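My mother's kitchen faucet had been dripping since September, and I finally took a turn at it. She lives in Carhuamaca, 275 miles from me, so I get one try per visit. 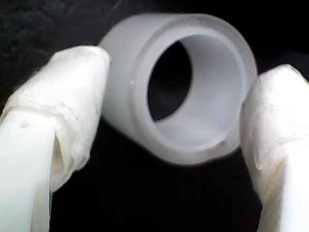
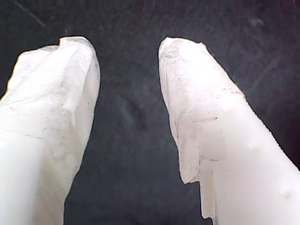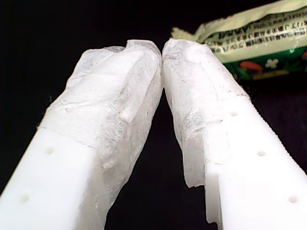

The shutoff valve under the sink was stuck. I left it alone and closed the main at the street. Then I took off the handle and pulled the cartridge, and the rubber seal came out in pieces.

The hardware store wanted to sell me a whole new faucet for 157. Yulan Feng, two doors down, had the same model and a spare seal in a drawer. She wouldn't take money for it, so my mother sent over a jar of plums.

It took me until 4:30 to get everything back together. The drip is gone. The hot side is now stiff to turn, and my mother has mentioned it twice. I'll bring grease next time, and a new shutoff valve.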